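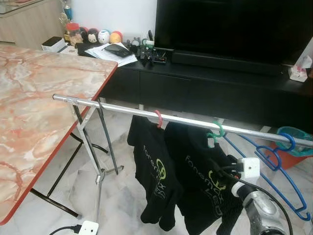 Brimetti has released a written service routine for the gripper on its Poden arm, covering setup, weekly care and the replacement of the cable that runs to the gripper. The routine is free to current owners and applies to single-arm cells used for handling clothing on hangers. It was worked out over one winter on a cell that hangs shirts on a metal rack and takes them off again. The connector block is the white square part near the top of the gripper, with the black cable looping out of it, and most of the new pages deal with that block and that loop.

The company wrote the routine after going through its own repair log. Of 200 service calls on Poden arms, 56 concerned the gripper cable or its connector. Very few of those calls involved a failed gripper motor, although the motor was often the first part owners asked to have replaced.

"People were sending back grippers that had nothing wrong with them," said Ulises Restrepo, service manager at Brimetti. "The cable had been tied down too short, the wrist turned, and the plug worked its way out a little at a time. You can fix that in the time it takes to fill out the return form."

The routine begins with power off and the arm parked with the gripper pointing down. The owner checks that the plug sits flat against the block, then turns the wrist by hand to each end of its travel and watches the cable. If the cable pulls straight at either end, the loop is too small and the first tie has to be moved back along the arm. If it touches the rack bar or a hanger, the loop is too large. Brimetti asks owners to mark the tie position with paint once it is right, so that it can be found again after a cable change.

Finger alignment comes next. The fingers are closed on the gauge card supplied with the arm, and the gap is checked on both sides. Thin plastic hangers are less forgiving than wooden ones, and a finger that closes off center will push the hook along the bar before it grips. Adjustment is by two screws on the finger mount. Owners should not open the gripper housing, and doing so still ends the warranty.

The weekly check covers lint. Dark cotton shirts shed more than the company expected, and fibers collect where the fingers meet the body. A dry brush is enough. Compressed air should not be used -- it drives lint past the seal.

Aníbal Paucar, who maintains the cell at the Correa workshop, tested three drafts of the routine before release. The first draft put the finger check ahead of the cable check, and he asked for the order to be changed.

"I'd line up the fingers, then go move the cable, and the cable would shift the wrist and I'd be lining up the fingers again," Paucar said. "I also asked them to put the screw sizes on the first page. They were on page nine."

The cell at Correa completed 2748 pick cycles on one cable under the final version and was then stopped for a planned inspection. The cable showed light wear at the first tie and was put back in service. Brimetti recommends inspection every 300 cycles for the first month after setup and once a week after that.

Replacement cables are sold by Sastano under part name Poden Wrist Cable, and come with ties and a printed copy of the replacement steps. Cables made before April have a shorter plug latch. They will fit the current block but should be checked at every inspection.

Owners can request the routine from the Brimetti service desk. Gadisa Abdella will take questions from owners by phone every Tuesday afternoon. A Spanish edition is in preparation.

Press contact: Malachy Doherty, Brimetti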